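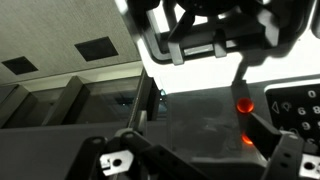 먼지라는 게 참 묘해서, 매일 닦는 사람도 정작 그게 뭐냐고 물으면 대답을 잘 못 해요. 저도 그랬고요. 이 글은 제가 개인 위키에 조금씩 적어 두던 '집먼지' 항목인데, 쓰다 보니 말이 길어져서 그냥 수다 떨듯이 풀어 봅니다.

## 정의

집먼지는 실내에 떠다니거나 내려앉은 고운 입자를 통틀어 부르는 말이에요. 옷과 이불에서 떨어진 섬유, 피부 각질, 머리카락 조각, 창밖에서 들어온 흙과 꽃가루, 요리할 때 생긴 그을음, 곰팡이 포자 같은 것들이 섞여 있어요. 흔히 "먼지는 거의 다 사람 각질이다"라고들 하는데, 저는 이 말을 별로 안 믿어요. 집마다 구성이 너무 다르거든요. 길가 1층이면 흙이 많고, 이불을 자주 터는 집이면 섬유가 많고, 고양이가 있으면 뭐… 말 안 해도 아시죠?

## 이름

우리말 '먼지'는 워낙 오래 쓴 말이라 어원 이야기를 꺼내면 끝이 없어요. 한자어로는 '진애(塵埃)'가 있고, '풍진'이나 '홍진'처럼 세상살이의 번거로움을 빗댄 말에도 같은 글자가 들어가요. 저는 '티끌'이라는 말을 제일 좋아합니다. 낱알 하나를 가리키는 느낌이 나서요. 침대 밑에서 뭉쳐 굴러다니는 덩어리는 영어로 'dust bunny', 그러니까 먼지 토끼라고 하는데 이건 정말 잘 지은 이름 같아요!

## 어떻게 쌓이나

굵은 입자는 금방 떨어지고, 고운 입자는 공기 흐름을 타고 몇 시간씩 떠 있어요. 사람이 걸어 다니기만 해도 바닥에 있던 게 다시 올라오고요(전문 용어로는 '재비산'이라고 합니다). 그래서 청소기를 막 돌린 방에 햇빛이 비스듬히 들면 반짝이는 게 잔뜩 보이는 거예요.

정전기도 한몫해요. 겨울에 난방을 틀어 공기가 마르면 플라스틱이나 화면에 먼지가 유난히 잘 달라붙죠. 제가 예전에 살던 Enwood 원룸은 12월만 되면 TV 화면이 하루 만에 뿌예졌는데, 가습기를 들이고 나서 훨씬 나아졌어요. 제 경험일 뿐이니 너무 믿지는 마시고요.

## 집먼지진드기

집먼지 이야기에서 빼놓을 수 없는 친구죠. 거미와 같은 거미강에 속하고, 다리는 다 자라면 여덟 개예요. 사람을 무는 건 아니고 떨어진 각질을 먹고 삽니다. 알레르기를 일으키는 건 주로 배설물과 사체 조각이에요. 따뜻하고 습한 곳을 좋아해서 매트리스, 베개, 천 소파에 많고, 건조한 환경에는 약합니다. 침구는 55도가 넘는 물로 빠는 게 흔한 권장법인데, 저는 세탁기 60도 코스로 돌려요.

## 청소법에 대한 제 생각

위에서 아래로 닦는다, 이건 거의 모든 살림책에 나오는 원칙이에요. 문제는 마른 먼지떨이! 저는 한참 동안 깃털 먼지떨이를 쓰다가 Guoqing Ren의 살림 칼럼을 읽고 물기를 꼭 짠 극세사 천으로 바꿨어요. 칼럼에 이런 구절이 있었거든요.

> 털어 낸 먼지는 이사를 갔을 뿐이다.

읽고 좀 뜨끔했습니다. 청소기는 필터가 촘촘한 쪽이 좋고, 먼지통은 되도록 바깥에서 비우세요. 안에서 비웠다가 재채기를 몇 번이나 했는지 몰라요.

## 더 적을 것

책 먼지는 따로 항목을 만들까 고민 중이에요. 오래된 종이 부스러기와 제본 풀 이야기가 꽤 길어질 것 같아서요. 다락이나 창고 먼지도 아직 비어 있고, 우주 먼지는 제 실력 밖이라 링크만 걸어 둘 생각입니다.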